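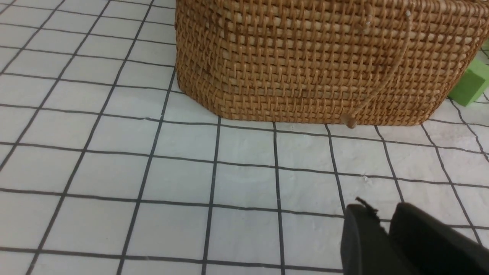
Woven rattan basket on the checked surface

Misance Holiday Cottage – end of year safety check, with comments

Checked by: Meriem Morsy
Copy to: Salamatu Ankrah, Mosico Lettings
Date of check: December 31, 2019
Previous check: September, same year, done by Wamosus

I have used the Wamosus form because that is what the insurer has on file. I don't think much of it. Half the boxes can be ticked from the car park, and I suspect in September some of them were.

1. Smoke alarms
Hall: sounded on test. Pass.
Landing: sounded on test, but faint. The September sheet says "all loud and clear". I would not wake up to it. Fail until replaced.
Kitchen heat alarm: sounded. Date on the back has been painted over, so I can't say how old it is. Pass with a question mark.

2. Carbon monoxide alarm
Present, on the shelf by the boiler. The test button lights a green lamp and makes a noise. That tells me the lamp and the noise work. Find out the expiry date from Figueiredo, who fitted it. Pass for now.

3. Boiler
Service sticker in place, signed, no year written on it. Figueiredo say it was done. I would like to see the paper. Invoice 866 covers "boiler visit and sundries" and I have no idea what the sundries were. Not passed.
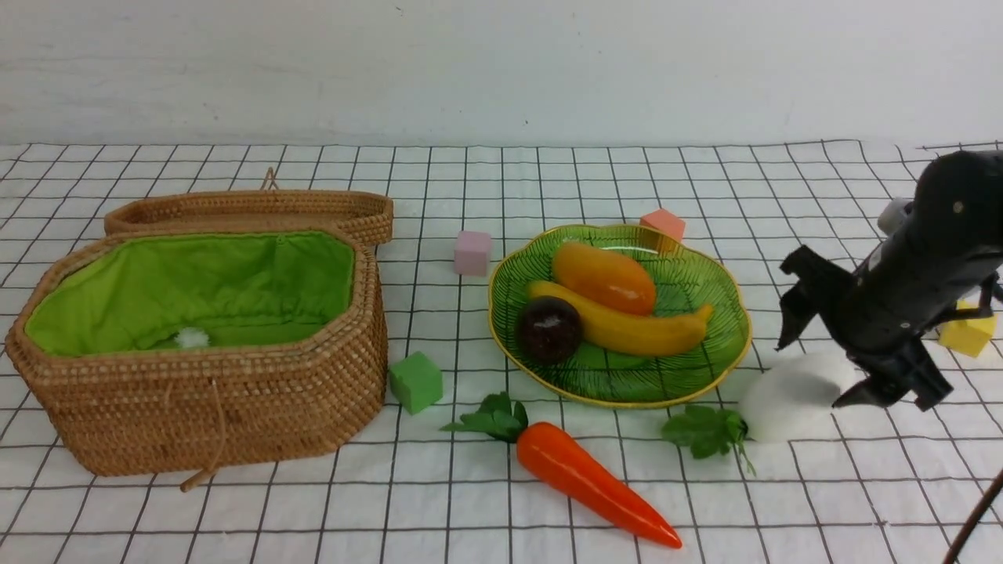
4. Electrics
Sockets tested with the plug-in tester in every room. All fine except the double by the back door, where the left side shows no earth. Taped over and labelled. The September sheet has a tick here too.
Extension lead behind the television: one lead plugged into another. Removed the second one. Guests will put it back.
Fuse board: labels faded, one reads "cooker?" with the question mark. Someone must know.

5. Stairs and handrail
Handrail moves at the top bracket. Tightened with a screwdriver, moved again after a few goes up and down. The screws need a better fixing in the wall. Mosico were told this by email and replied that it was "being monitored". I'm not sure what monitoring does for a loose screw. Fail.
Stair carpet: sound, no lifting edges. Pass.

6. Windows and blinds
Upstairs restrictors: both bedrooms fitted, front one stiff. Pass.
Blind cords: cleat fitted in the back bedroom, none in the front. The cord hangs low enough for a small child to reach. Fail, and the one on this sheet I would fix first.
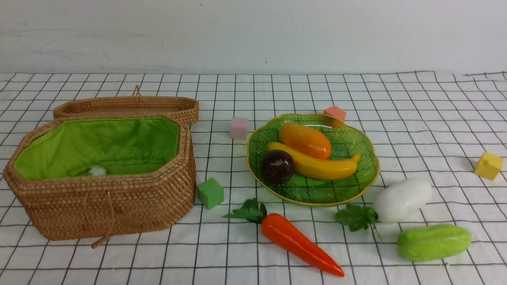 7. Hot water
Kitchen tap hot enough to make me pull my hand away. Bathroom basin is supposed to have a mixing valve. If it does, it isn't doing much – the water there felt the same as the kitchen. Needs a proper reading with a thermometer, which the kit bag did not contain.

8. Fire blanket and extinguisher
Blanket: on its hook beside the cooker. I would move it nearer the door, as you'd have to lean over a burning pan to get at it.
Extinguisher: tag number 979, needle in the green. Tag not stamped for this year. Wamosus charge 22 pounds for the stamp and I'd want to watch them earn it.

9. Outside
Back step: algae, slippery. Scrubbed, better, will return.
Gate latch: catches. Pass.
Outside light: comes on when it feels like it. Sensor may be dirty. Left as not passed.

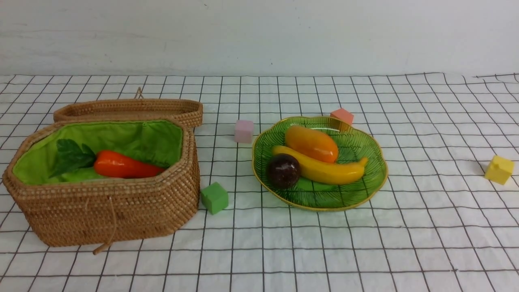 10. Paperwork in the cottage
Guest folder has the old emergency number for Mosico. I rang it and got a recorded message. New number written in by hand.
Fire plan on the back of the door shows a window that was bricked up before my time. Please redraw.

Comments from S. Ankrah
Agree on the blind cord, will fit a cleat before the next arrival. Handrail has been passed to the joiner. I do think the landing alarm is all right, I heard it from the kitchen.

Reply, M. Morsy
With the doors open. Try it from the back bedroom with the door shut.

Items 1, 3, 4, 5, 6, 7, 8 and 9 stay open. Recheck in 2 weeks, and I'll bring my own thermometer.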